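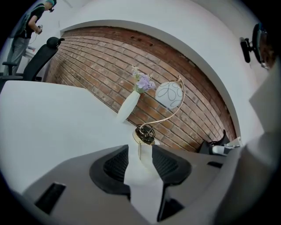
The globe lamp in front of the brick arch, with purple company.

The Pludside lamp has arrived, and the front room finally has something to argue about. It has a gold-and-white base, a black coil that looks like it wandered off a bedspring, and a thin gold arm that swoops over and dangles a white globe covered in dark loops. Half of you will call it elegant. The rest have already emailed.

We put it on the white table with the tall white vase and the lavender flowers, which are artificial and therefore the only plants in the building to survive past November. The brick in the arch does most of the work. Against a plain wall the lamp looked like a dentist's idea of Paris.

It came from the Enden clearance list for 2 vouchers and a balance we'd rather forget. Kyei had a similar one, minus the coil, for 700 more. We passed.

The matching shade for the Clustau reading corner is on order. Until then, please read near a window, and stop turning the globe so the loops line up. They don't.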